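**1/** A thread on rules for robots that handle clothes. I've spent two years writing the handling guidelines for ours and I have Opinions, most of them about socks. Mute me now if you've got a nice evening planned.

**2/** Background for the new people: I work on the textile side at Wellholm. Arms, grippers, garments. My title has the word "practice" in it, so I'm the one who gets the email when somebody runs a trial in a way the document says you shouldn't.

**3/** The document is called the Nimri handling rules, after the first arm we wrote them for. Nimri the arm was retired ages ago. Nimri the document will outlive us all.

**4/** Version one had 90 rules. I wrote most of them in a fortnight, with the confidence of someone who had never watched a robot try to pick up a jumper by the cuff.

**5/** Version two had 40. Daithí Fitzgerald went through it with a red pen and wrote "how would I check this" beside everything he couldn't check. Rule 17 said "Grasp with appropriate care." He wrote it very large beside that one.

**6/** He was right and I've never told him so in a meeting. Daithí, if you're reading this, you still owe me a pen.

**7/** So that's the first practice I'd pass on. If a tired person at ten to five can't look at the bench and say yes or no, it's a wish. Put your wishes in the introduction, where they'll be safe from readers.

## Before the arm moves

**8/** Clear the pockets. By hand, by a human, every garment, even the ones that "don't have pockets". We have found a tram ticket, a hearing-aid battery and one very flat muesli bar.

**9/** The battery is why this is rule 1 and in bold. The muesli bar is why there's a rule about the lunch bench.

**10/** Do up zips, or take the garment out of the set. A half-open zip is a small saw with a jacket attached. I had a lovely diagram of this and it got cut for length.

**11/** Log the garment as what it is, in ordinary words. "Dark jumper, ribbed hem" is fine. "Item B, standard" is how you get a spreadsheet with 292 rows of Item B, standard. Ask me how my March went.

**12/** Same for colour. Write down the colour you see under the bench lights, not the one on the swing tag. The tag says "midnight fjord". The arm has never been to a fjord.

**13/** Somebody asked whether colour matters if you've got depth sensing. Run a black knit on a black mat and get back to me. Allow the afternoon.

## While the arm moves

**14/** Hands out of the marked area. You'd think this wouldn't need a rule. There's a particular human reflex, seen in every person who has ever folded laundry, where a sleeve starts to slide and the hand just goes.

**15/** I've done it. In front of a visitor. While explaining the rule.

**16/** Our fix was to move the tape line back by a forearm and put the stop button where the reaching hand naturally ends up. Indira Sundaram's idea. Instead of fighting the reflex, she gave it something useful to hit.

**17/** Speed limits next. Everyone wants to argue about top speed. I'd much sooner argue about speed in the last few centimetres before contact, where cloth does all its interesting misbehaving.

**18/** We use one approach speed for everything on the bench. People hate it. It's slow for tea towels. But when the limit depended on the garment type, the operator had to judge the garment type, and a scarf got filed as a towel within the hour.

**19/** Force limits: write them down per gripper, not per project. We once carried a number over from the old fingers to the new ones and the new ones were much keener. A cardigan was lost. It was a good cardigan.

**20/** If cloth tightens when you expected it to come free, stop. Don't pull harder. Don't pull harder "just to see". I can hear you wanting to see.

**21/** And the stop has to be free of charge. No form, no raised eyebrow, no little chart of who stops most. We had the chart for one month (November) and in November the stops dropped beautifully and the snags went straight up.

**22/** The chart is now the mousemat on my desk, face down.

## Things people send me

**23/** "Can we skip the pre-check if it's the same garment as last time?" No. Last time it hadn't been handled by a robot.

**24/** "Arnier's guideline is only one page, why is ours eleven?" Arnier's only covers flat, cut cloth. I've read it, I like it, I'd frame it. Put a sleeve in front of it and it has nothing to say.

**25/** "Nokero let their people choose the grasp point." They do, and they also write down which point was chosen, every time. The second half tends to go missing when I'm quoted the first half.

**26/** "Is there an actual standard we can just cite?" There are standards for the arm, the guarding, the stop circuit, and you should follow them to the letter. For what a robot may reasonably do to a jumper, you'll be writing your own. Sorry. Bring snacks.

**27/** "Who owns the document?" One person, named on the front. Ours had a shared inbox for a while and the shared inbox owned nothing, serenely.

## Knitwear, which gets its own section

**28/** Wovens mostly stay where they're put. Knits have a memory, a stretch and a grudge. Every knit rule below is there on account of a specific ruined thing.

**29/** Folds first. A bunched knit makes hollows that look, to a hopeful planner, like edges. Here's the view from the wrist, fingers up behind the top fold, dark knit over pale blue cloth:
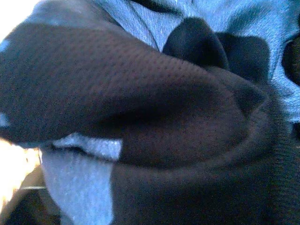 ## The knit rules as they currently stand

**30/** K1. Treat a dark crease as unknown. It may be a gap, a shadow or two layers leaning on each other. If the planner wants to put a finger in it, a person confirms first.

**31/** K2. Prefer ribbing, where there is some. It's an easy landmark, all those fine close ridges, and it tells you which bit of the garment you've got. Landmark only, mind. Being easy to find doesn't make it a good handle.

**32/** K3. Two fabrics in view means two fabrics in the log. If the pale one underneath comes up with the dark one, I want to know which of them you thought you were lifting.

**33/** K4. Check the wrist view as well as the overhead. The overhead will show you a tidy heap. The wrist will show you the inside of the problem, slightly blurred.

**34/** K5. Don't tidy the heap between attempts unless the trial plan says so. Indira caught me smoothing a jumper on Tuesday. I said I was resting my hand on it. She has logged it as an intervention and I can't fault her.

**35/** K6. A snagged loop ends the session for that garment. Bag it, label it, leave it alone. Do not poke the loop back through with a biro and hope. I know what biro looks like on merino.

**36/** K7 was about angora. K7 has been withdrawn pending the return of my will to live.

**37/** Replying to the bloke asking if all this slows the work down: yes, for the first week or so. After that people stop reading the sheet and just do it, and then you need to check whether what they "just do" still matches the sheet.

**38/** We do that by swapping. Daithí runs my bench from my written rules, I run his from his, and neither of us is allowed to speak. He made it to rule 6 before miming at me.

**39/** Rule 6 has been rewritten. It said "the left side" without saying whose left. Two years, two versions, 11 pages, and all that time it was relying on everyone standing next to me.

**40/** Sock rules are a separate thread. I need to eat something and sit in the dark for a bit first.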